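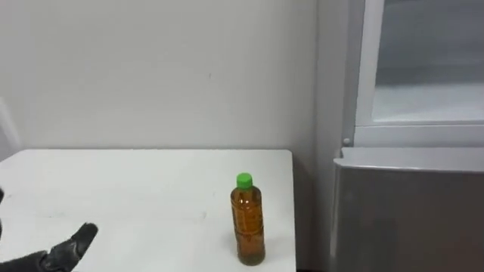 Halliday's objection came first, that shelf life is set by the seal and the fill temperature, and that the recipe has little to do with it. Start the talk there.

Aroha Halliday
June

Slide 2. Dorkwood trial, bottled tea. 1478 units filled, 538 on the old closure. Give the torque range, then move on - the plot is in the handout.

Slide 3. Headspace oxygen. Define it once. Pondeck reads it by needle probe, Lenusetti optically. The two methods do not agree below 4 percent, so do not merge the columns.

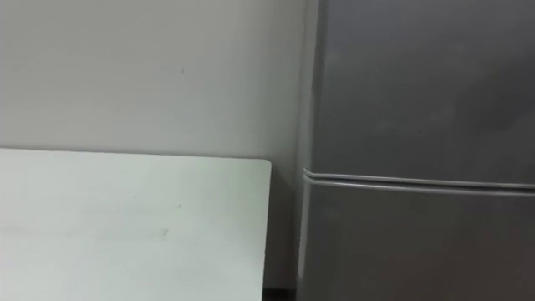

Page last changed: Sunday, June

Slide 4. Storage. Kitchen storage varies more than warehouse storage. Refrigerated and shelf samples get separate curves. Skip the Benjelloun data if time is short.

Slide 5. Questions. Keep the torque table up.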